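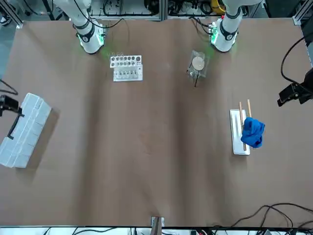

Skudov brings small-bench lab kits to school classrooms

2018-10-16 - FOR IMMEDIATE RELEASE

Skudov today opens orders for its bench kit, a set of basics for science rooms short on space and shorter on storage. White tube rack, small clear tubes, see-through container, wooden sticks. Brown covering for the table goes down first, everything else on top.

Two versions. The starter kit serves 15 students, the full kit adds spare tubes and a second rack. Both ship flat in one carton, packed by Hägglund.

"Teachers kept telling us the same thing. Too much stuff, no place to put it," said Liv Haugland, product lead at Skudov. "So we cut the list down. Rack at the back, tubes upright, container next to it where you can see what's in it. Clean up is quick. Roll up the cover and your done."

Racks have holes in several sizes so odd tubes fit to. Replacement parts sold separately through Jondach, no minimum order.

Skudov shipped 1,229 trial kits to schools before launch. Feedback from those went into the printed setup sheet, now 2 pages.

Orders open now, first deliveries in February. Schools allready on the trial list get first pick of dates.

Press contact: Liv Haugland, Skudov press desk. Samples on request.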